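Counting Apples

June 1, 2021

I finally have a weekend project that makes me want to get out of bed early. For a while now I've been building up a set of examples for a small learning system I call Fuva, which is supposed to pick up kitchen objects and put them where they belong. All of it happens in simulation, in a kitchen I named Brurlow, and I steer the arm by hand through every single example. Yes, every one!

The count stands at 1036 episodes as of last night. Apples are the big group, because a round thing is harder than you'd think. Close the fingers a bit too high and it squirts away across the counter, and then I have to decide whether the episode is worth keeping. (I keep more of the bad ones than I used to, in a separate folder.)

The kitchen changes its clutter all the time, and I love that part – boxes, bottles, a coffee machine, a paper towel roll.

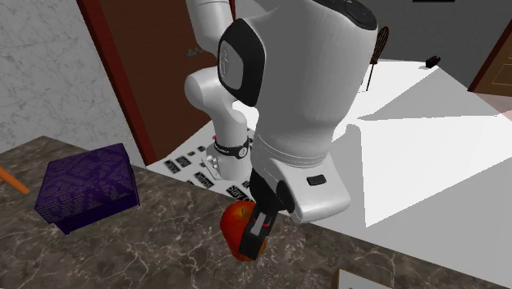 Two views of the Franka with its fingers on the apple. 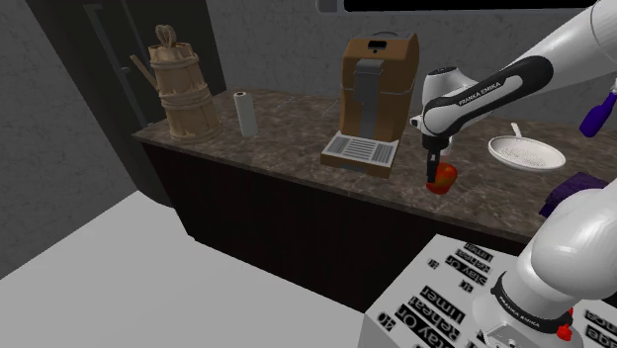

My routine has settled down quite a bit. I do a batch of 40, get up, make tea, then play the whole batch back at four times speed and mark where each grasp begins. The marking used to take longer than the driving, until I wrote a little script named Metumell that guesses the moment from the finger gap. It guesses well on apples and terribly on spoons, so spoons are still done by hand.

The biggest lesson so far is about variety. My first 100 episodes all came in from the same side at the same speed, and the model I trained on them was wonderful as long as the apple stayed exactly where it liked it. Move it over by a hand's width and the arm just hovered. Now I shuffle the start pose before every run and make myself approach from directions that feel awkward. My driving looks worse and the model is so much better for it!

Next up is bowls. I also want to try slower lifts, and I still need to rename the files from December, when I was using two date formats at once.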